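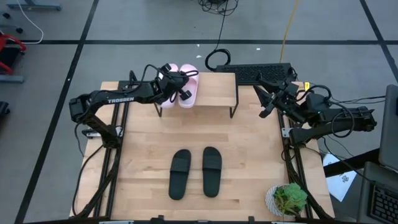

Small shoe rack by the front door: one shelf or two?

Posted by tvi_hallway
5 February 2021

We're in a ground-floor unit with a very narrow entry, and the shoes have taken over. I've been looking at the low single-shelf type with a light wood top and thin black metal legs. The one I like is the Rimholm. The shelf holds two pairs of slippers side by side if you don't mind the toes or heels hanging over the front a little, and outdoor slides can go on the floor underneath.

My partner wants the two-tier version. I think the second tier will fill up with junk mail and dog leads. Has anyone lived with either one for a while? Price isn't the main thing but I'd like to keep it reasonable.

Ánh Vi

---

Reply from marlow_k

Have had the single for 3 years. It's fine. The wood marks if you put damp shoes on it, so we keep runners and anything rubber on the floor and only house slippers go up top. Give the shelf a wipe every so often.

One thing to check is how far your shoes stick out. Mine is shallow and my husband's size 13s hang over far enough that people kick them walking past. Women's slippers and kids' shoes are no trouble.

---

Reply from Brindle

I'd go two-tier. If you've only got one shelf and the floor, the floor becomes a shelf, and then you're sweeping around shoes every day. The whole point of a rack is getting things off the ground.

---

Reply from tcu

Disagree with Brindle. The gap underneath is the useful bit. Slides and thongs are flat, they bring in grit, and you want them somewhere you can run a broom through. If you put them on a lower shelf the grit sits on the shelf, then you have to take everything off to clean it.

What we do at our place:
Slippers on top, left side, pointing the same way.
Right side left clear for whoever comes in next.
Outdoor slides on the floor in front or underneath, never on the wood.
Boots in the laundry.

It has stayed tidy since October, which is a record for this house.

Trinh Cù

---

Reply from Brindle

And how many people live there? We are five. Your system has room for two pairs and a guest.

---

Reply from tcu

Four. The kids' shoes go in a tub in their room. I'm not saying it suits everyone, she asked about a narrow entry.

---

Reply from hedgerow9

Can I ask about the feet on these? I have floating floors and the last metal rack I owned left scratches within a month. Ended up gluing felt under it. The Caltar one is supposed to have rubber caps but the reviews are mixed.

---

Reply from marlow_k

Mine came with little plastic caps and one fell off. Felt pads from the hardware store work well. Buy the stick-on ones and trim them down. Check them when you mop, because they collect hair.

---

Reply from tvi_hallway

Thanks all. I measured again tonight. I have 347 mm between the wall and the swing of the door, so depth is going to decide it. The two-tier one is deeper and would catch the door. Sounds like single shelf it is, and I'll try Trinh's idea of leaving half the top clear.

Next question is the slides. They're the chunky black kind with the wide strap and thick sole, and the grooves around the edge of the sole hold on to every bit of sand and dirt. I knock them together outside but there's always some left and it ends up on the floor by the rack.
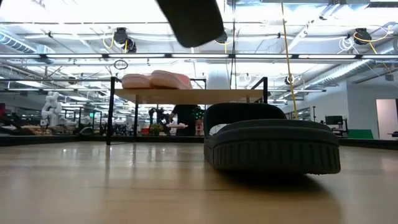 Hà keeps an old nailbrush on a hook beside the door and does the edges dry, then a quick rinse under the garden tap if they're bad. Grooves come up clean in under a minute, and drying them on their sides stops water sitting under the strap.

---

Reply from Brindle

Nailbrush is good. An old toothbrush is too soft for it. I wouldn't bother with any of the shoe cleaning sprays, I tried Clunico and dish soap did the same job for a lot less.

---

Reply from hedgerow9

Put a mat down. A rubber-backed one cut to size, just under the rack, so the grit lands on that and you can shake it out. It would also sort out the scratching from the legs.

---

Reply from tcu

A mat would be OK if it's thin. A thick one makes a narrow rack wobble. Ours rocked on carpet until we took the mat away.

---

Reply from marlow_k

Agree on thin. Also, if anyone in the house has light-coloured slippers, don't let them share a shelf with black rubber soles. I had grey marks on a cream pair that never washed out.

---

Reply from tvi_hallway

Mine are pale pink, so that's settled, slides stay down below. Ordering the single shelf and a pack of felt pads. I'll skip the mat for now and see how the brush goes.

---

Reply from Brindle

Let us know where the dog leads end up.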